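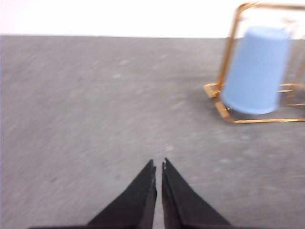 Lettings > Commercial > Brestthorpe > Unit checks
Search properties Go
June – by the Agbeko lettings desk

Ground floor office, 58 sq m, Bulport Road
Pre-let safety check

Fire exit, rear – OK. Opens fully, sign lit.
Extinguishers – two on site, one past its service date. Replace.
Emergency lights – OK on test.
Fuse board – labels missing on the lower row.
Kitchen tap – slow drip, plumber booked for Saturday.
Front step – loose edge. Fix before viewings.
Shutter – stiff for the last 20 cm, still locks.
Water meter – read at 2,058.
Keys – two front, one rear. Rear spare still with Fusness branch.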